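Search this site
Search
How to Set Up a Small Parts Organizer Box
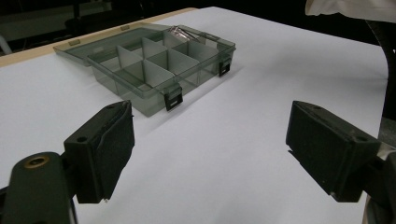
Start with an empty box

Sorting small parts is a lot easier when the box is cleared out first. If yours already has things in it, tip everything into a bowl or a baking tray before you do anything else. Do this even if half the compartments look fine. Old contents have a way of deciding where the new contents go, and you end up with the same mess in a different order.

Check the back row after you tip it. Little bits of metal like to stay behind against the wall, and you don't want one ending up mixed with your washers.

The instructions below are for a shallow plastic box with a hinged lid, latches on the front and two rows of compartments. Most tackle boxes, bead boxes and hardware boxes are close enough. I use mine for screws and picture hanging supplies, but the steps are the same for beads, fuses, sewing notions or fishing gear.

What you need

The organizer box
White paper, enough to cover most of the table
A bowl or baking tray
Mild dish soap and a soft cloth
Small zip bags
A label maker, or masking tape and a fine marker
A magnet (only if you are sorting hardware)

Step 1. Cover the table

Put down white paper and tape the corners. Packing paper off a roll is fine, and so is the back of old gift wrap if it's plain. Dark screws show up well on white, and so do most beads. Brass is easy to find on it too. When you finish, you can lift the paper by two sides and pour whatever is left back into the bowl.

Don't use newspaper. The print makes it hard to see anything smaller than a pea.

Step 2. Open the lid all the way

Undo the latches and fold the lid back until it lies flat on the table behind the box. If your lid won't go that far, prop it with a book so it doesn't pull on the hinge. Leave room behind the box for this. On a narrow desk the lid hangs over the back and the box will tip when you press on it.

Old latches can be stiff. Push from the bottom with your thumb and keep the other hand on the lid. If you yank it, the box jumps.

Step 3. Wash and dry it

Wipe each compartment with a damp cloth and a drop of soap. A cotton swab gets into the corners. Don't put the box in the dishwasher unless the label says you can, as the lid may warp and then it won't close tight.

Let it dry overnight with the lid open. Steel screws will rust in a box that was closed while it was still damp. I lost a batch of finish nails that way in my garage in Brusville and had to throw out the lot.

Step 4. Look at your dividers

There are two kinds of box. In one, the dividers are molded in and you work with the sizes you have. In the other, they slide out of grooves and you can make a compartment longer by pulling one.

If yours slide out, set the long items first. Put your longest screw or hook in the tray and see what it needs. Then fit the rest around it. Press each divider down until it touches the floor of the tray. A gap under a divider is enough to let washers and seed beads travel into the next section.

If yours are fixed, skip this and go to step 5. Anything too long for a compartment belongs in a different box.

Step 5. Sort in piles on the paper

Pour out a handful at a time. Don't dump the whole bowl.

First pass: sort by type. Wood screws in one pile, machine screws in another, then nuts, washers, hooks, nails. Use the magnet to pull steel away from brass and aluminum.

Second pass: sort each pile by size. You don't need a gauge. Stand the screws on their heads next to each other and you will see the difference.

Third pass: throw things out. Stripped screws, bent nails, plastic anchors that have already been used, the hex key from a shelf you gave away.

I had close to a full coffee can when I started and got rid of a third of it.

Step 6. Decide what goes where

Put the things you reach for most in the front row. The back row is for things you need a few times a year. Heavy items should go near the middle so the box doesn't hang to one side when you carry it.

My layout, left to right:

Front row: short wood screws, medium wood screws, drywall anchors, picture hooks
Back row: washers, nuts, cup hooks, odds and ends

Allow yourself one compartment for odds and ends. With two, the second one fills up as fast as the first.

Fill each section no more than three quarters full. You need space for your fingers, and an overfilled section spills into its neighbor when the lid closes.

Very small items should go in a zip bag before they go in the compartment. The lid on most boxes does not seal against the tops of the dividers, so if the box is turned over they will wander.

Step 7. Label it

A see-through box doesn't need labels on every compartment. Put one label on the front wall, clear of the latches, with the general contents. If the box stands on end on a shelf, label the side as well.

For sizes, write a small map on a card and tape it inside the lid, facing down, so you can read it when the lid is open. Masking tape holds for a year or two and comes off clean. Label maker tape lasts longer but leaves glue.

Step 8. Close and test

Close the lid and snap the latches one at a time. Pick the box up and tilt it a little to each side. Open it again and look for anything that moved over a divider. If something did, bag it or move it to a deeper box.

Storing the box

Keep it flat if you can. Shallow boxes stack well, but put the heaviest on the bottom and don't go over four high — the latches on the lower ones get hard to reach and people start pulling from the middle of the stack. Keep tinted or clear plastic out of a sunny window, where it can turn brittle.

Go through the odds and ends section every December or so. It takes ten minutes.

Next: Sorting a Junk Drawer

Contact Us | Copyright Jodton Home Pages | Back to Top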